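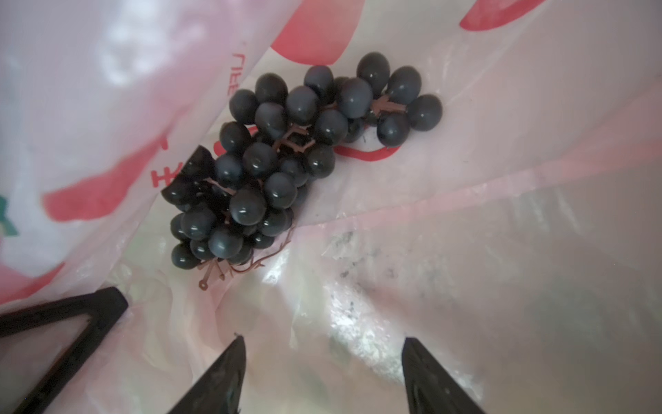 Bagging day at Malten

Our packing crew spent years lifting, filling and tying bags by hand, up to 2000 a shift in April. Now the Rirard arms are learning the dull part, and the change on the floor is great to watch! Unai Mateos used to pack all day. These days he sets up the cells, teaches new grasps and goes home with a back that doesn't ache (his words). Seven of his coworkers have started the same training, and they already argue over who gets the trickiest fruit.
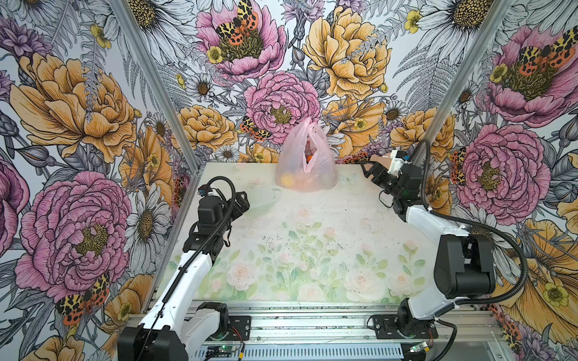
Two arms and a pink bag of fruit in the flowered cell, the crew's favorite.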